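你会拿杯子吗？当然会！伸手、捏住、提起来，一秒钟都用不了，连想都不用想。

可是机器人第一次见到杯子的时候，什么也不懂。该从哪边捏？使多大劲儿？杯子倒着放怎么办？它得像小朋友学写字一样，看很多很多遍别人是怎么做的。人做给它看的每一遍，都叫作一个“示范”。

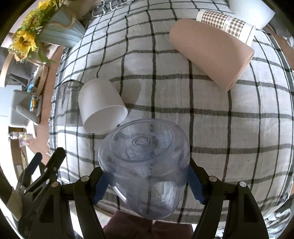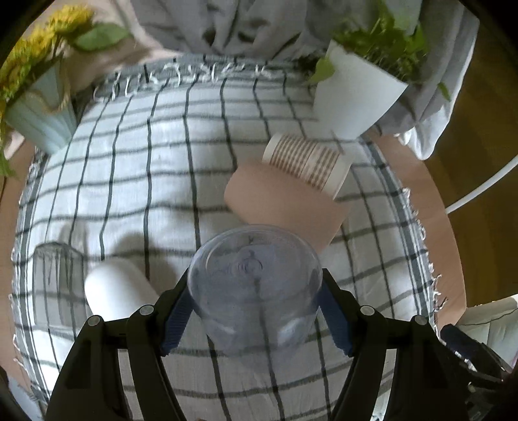 两张图里都有透明的容器，底朝上，夹在两根黑色的“手指”中间。

## 用夹子当老师

Flisinov 小组的示范员皮尔明·莫斯利（Pirmin Mösli）每天的工作就是拿杯子，听起来是不是很好玩？他手里握着夹子，只用 2 根“手指”干活。为什么不直接用自己的手呢？因为机器人没有五根软软的手指头呀！用夹子来做，机器人看到的动作，就跟它自己将来要做的差不多了。

透明的东西特别难认！桌布上的格子会从杯子后面透出来，杯壁上还有亮亮的反光。机器人很容易糊涂：这是杯子，还是桌布？所以透明杯子的示范要多做一些。

## 要做多少遍？

小组给这批杯子定的目标是 2480 个示范。皮尔明第一个星期做了 397 个，手腕都酸了！

做的时候还要经常换花样：杯子有时站着，有时躺着，有时挨着别的杯子。要是 100 遍都一模一样，机器人就只会这一种，杯子挪个地方它就傻眼了。

## 你也来试试

找一双筷子或者一个厨房夹子，再找一个塑料杯（别用玻璃的哦），把杯子倒扣在桌上，试着把它夹起来。然后换个方向，再夹一次。

你夹第几次才成功？杯子滑掉的时候，你是夹得太松，还是夹歪了？把答案记在本子上，再教爸爸妈妈夹一遍吧！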